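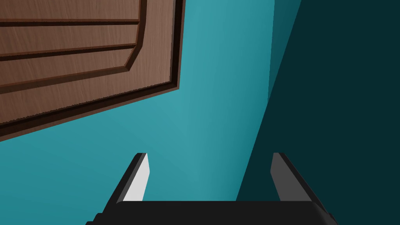

2 min read

The draft-proofing pitch goes like this: seal your doors, cut your heating bill, feel smug by February. Gasura, which sells a seal kit for $87, promises the job takes 60 minutes.

Iddrisu Alhassan has fitted the strips in four rentals and isn't sold. "The hallway felt nicer," he says. "The bill looked the same to me."

Pylyp Sirko, a heating engineer, blames the math. Sellers like to quote savings from the leakiest old houses - then let everyone else assume they live in one. Ask which house was tested, he says, and the brochure goes quiet.

Gasura didn't answer when I asked. A rolled-up towel costs less, and mine has lasted two winters.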